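Cell housekeeping rules – how strict are you?

grullden_bench
Posted Thursday, 28 posts
We've just had our house rules for the two-arm cells rewritten and I'm not sold on rule 6, which says nothing may be fixed to the walls inside the reach of either arm. I like my baskets! Everything's where I want it and the floor stays free for the job.
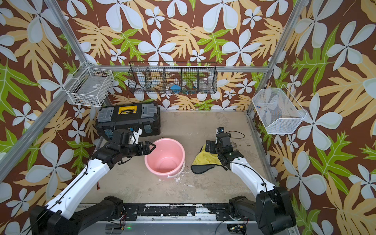 Cell 2, bucket and cloth task

Podel
Nice wallpaper. I'm with the rule though, sorry. A wire basket is a lovely thing to snag a wrist camera cable on, and that right-hand one tilts out into the cell.

shiferaw219
Disagree with Podel. Set your keep-out zones properly and baskets are fine. We've got ours written into the cell sheet with a 200 mm margin and the arms slow down before they get near. I'd be more bothered about the cable looping over the floor on the right – clip that up first.

Podel
Margins are great until someone swaps a basket and forgets the sheet.

shiferaw219
Then the rule should be "update the sheet", surely?

grullden_bench
Fair point on the cable, will sort. Toolbox in the back corner, yes or no?

Nundodska
Ours has to come out before the arms are powered, same as anything else that isn't part of the task. Bit of a faff but you get used to it.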